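Search this site Search Enter keywords

From the Bench: Getting Keso Ready for the Long Haul

Many of you wrote in after the May letter to ask how Keso is getting along, which was kind of you, and I'm sorry it has taken me so long to sit down and answer. Keso is the white arm in the Revholm workshop, the one some of you met at the open evening (and fed an impressive number of bottle caps). It went through its first proper service this spring, and Zaid Azar let me hang around and hand him things.

The job took two afternoons. Zaid started with the finger pads, because they had gone shiny and were letting go of anything smooth. A new pair went on, and then he ran the gripper open and closed 100 times while we drank our coffee. After that came the base bolts, all 4 of them, tightened a little at a time and crosswise, the way you would do the wheel on a car. One had worked itself loose, and I think that explains the small shiver we had all been politely ignoring since winter!

Then we got to the part I had been looking forward to, setting the home position again. Once you have had the base bolts loose you can't trust the old numbers, so Zaid brought each joint round to its mark, saved it, and moved along to the next. He is a patient man. I would have given up at the elbow.

Before the real arm is allowed to move at full speed, everything gets tried out in Alus, the simulator Mercy Simiyu keeps up for us. She has built Keso's corner in there with just the arm, the table, a square white target and two cubes, one green and one red. The new home position goes in first, and we look at whether the arm stands the way it should, with the gripper open and well up out of the way of the cubes.

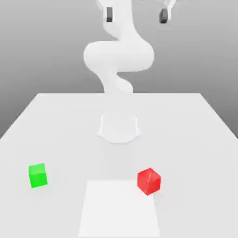
Mercy likes to run the sorting job 118 times in there with the cubes moved about, usually over lunch, and she reads through every miss before she signs the sheet. Only then does Zaid bring up the real arm, at 60 percent speed for the first morning, with one of us standing by the stop button.

If you look after an arm of your own, do write down which way you turned things and how far. Our notes from last year said "adjusted slightly," in my handwriting, and I have been teased about it ever since. The service sheet is pinned up by the Shirima cabinet and you are welcome to copy it.

Comments (3)

oldlathe: We had the same shiver on ours and blamed the floor for months. Going to check the bolts tonight.

Petra: Do you use thread locker on the base? Our supplier says yes and our handbook says no.

Zaid Azar: Petra, we follow the handbook and check them every month. Happy to talk it over if you drop by.

Contact the workshop | Copyright Revholm Workshop Newsletter | Back to top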